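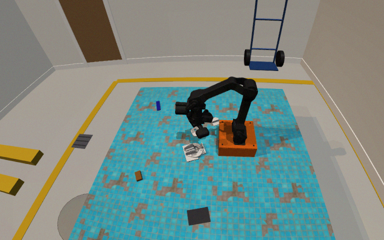

Frequently asked questions about Plundis

Plundis is our method for training a robot arm to pick and move small items in simulation before it does the same work on a real table. The questions below came by e-mail after we put the report online in August. Answers are by Anitha Kotian, with corrections from the rest of the group.

What is the main result?

A policy trained only on simulated demonstrations moved the correct item in 80 percent of trials. The same policy trained without our scene variation did clearly worse, and most of its errors came in the first moments of the reach. The full tables are in the report.

What do you mean by scene variation?

For each episode we change the surface, the light and the things that stand in the room. The surface can be plain or it can have a strong pattern, like the turquoise tiles with brown patches. We also change the walls, the door and the items near the walls, such as the blue hand truck. The arm and its base keep their shape always.

Why do you use such a busy surface? It looks not like any real table.

We got this question many times. In our first version all surfaces were gray or white, and the policy learned to find items by simple contrast. On a patterned surface this does not work, so it must use shape also. We do not claim that the pattern is realistic.

Do shadows matter?

Yes, more than we expected. The arm makes a dark shadow near the gripper, and a policy trained without shadows often moved toward the shadow edge on the real robot. Now shadows are switched on in all episodes.

Which items are on the mat?

It depends on the episode. There are small blocks in different colors and also flat items, for example a dark plate or a thin piece with gray marks. Flat items are harder for the gripper. We report them separately, please do not compare the average with papers which use only blocks.

How many episodes did you use?

The training set has 3000 episodes. From these, 784 contain at least one flat item. We tried a smaller set too, but the results changed too much from one training run to another.

How long does the training take?

Nearly 2 days on one graphics card. Rendering is not included in this time. We render before training and store the pictures on disk.

What are Eren and Prarkport?

Eren is the program that places the items and chooses the colors. Prarkport converts the joint angles from the simulator to commands for the real arm. You can use Eren without Prarkport if you only need simulated data.

Can I use another arm?

In principle yes. You have to replace the arm model and measure the joint limits again. We tested only one arm, so we can not promise a result.

Does the policy see the joint angles?

It sees the camera picture and the current joint angles. It does not receive the positions of the items.

My arm stops above the item and does not close the gripper. What is wrong?

Please check the gripper range in the Prarkport settings first. If open and closed are exchanged, the arm will stop exactly like this. Then check that your camera picture is not mirrored.

Where can I download the data?

From the Prorkurano project page, under Data. The password is no longer necessary. If the download breaks, start again from the last complete part.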